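3.2 Equipment and budget planning

Jump to section Search this article Go

Figure 3. Two hand-held grippers and a white T-shirt on a patterned bedspread.

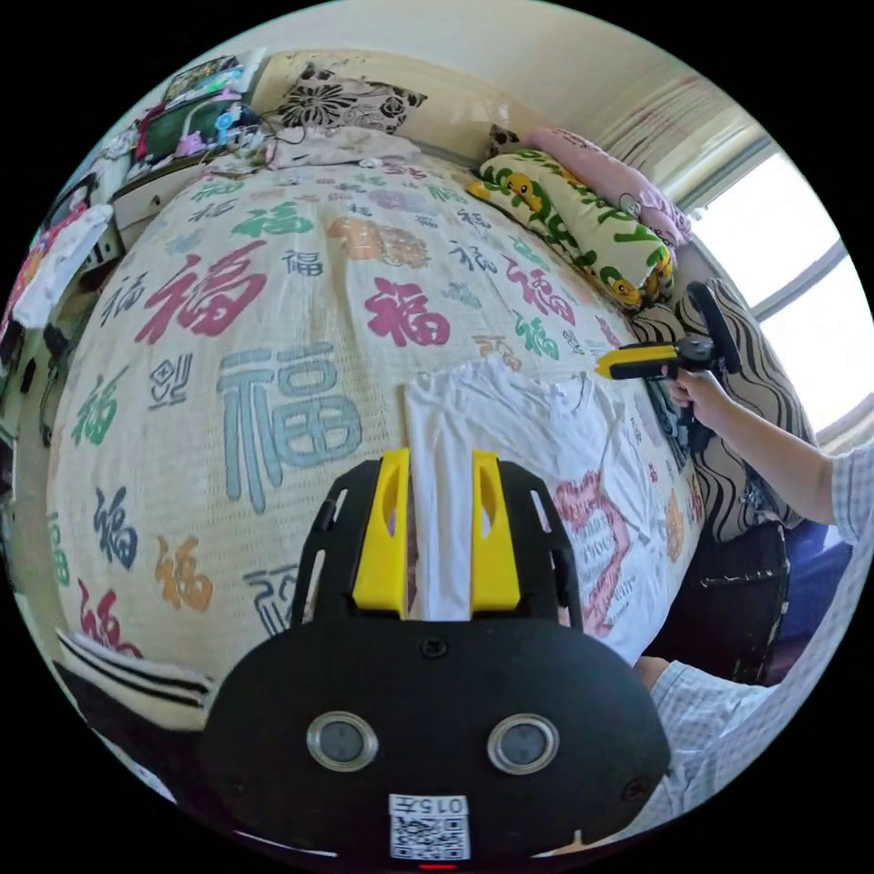 The budget had to be settled before the second round of home visits, so the choices below were made quickly. Three options on the table. Full arm on a wheeled base, rented through Jisdale. Bench arm kept in the lab, with garments brought to it. Or hand-held grippers only, carried from home to home, no arm at all until the folding model was worth testing. We went with the third for year one.

Main reason was cost per hour of usable demonstration. The arm quote came with a site fee for every home, plus a minimum hire period that did not fit how households book us in - most want a short visit and then their bedroom back. Hand-held units go in a backpack. Two per operator, as in Figure 3, becuase shirts and towels need both hands. We planned for 288 visits and priced everything against that number.

Spares were under-budgeted in the first draft. Rutilio Barrera went back through the Studcombe pilot log and found finger wear was the bigest cost we had left out, ahead of batteries and cables. The revised plan sets aside 70 finger pairs, ordered in one lot from Ostrowski for the lower unit price. Housings are repaired in-house where possible. Labels to be checked against the asset sheet at sign-out, both units of a pair on the same line.

3.3 What we left out

Garments. Cheap, but not free - we bought 82 plain and printed items so each home sees some of the same clothing. Folding surfaces were not bought. Beds, couches and tables are used as found, and that variety is worth more to us than a standard mat. Travel sits under a separate line and is not counted here.

Vinh Mạch argued for holding back part of the year one money for an arm anyway, on the grounds that a model trained only from hand-held data should be tried on hardware early. Fair point. We kept a small reserve and asked Pestdale for a new quote in November, short hire, lab delivery only. Colour-matched fingers for the arm would be extra, not yet priced.

Comments (3) Shares 70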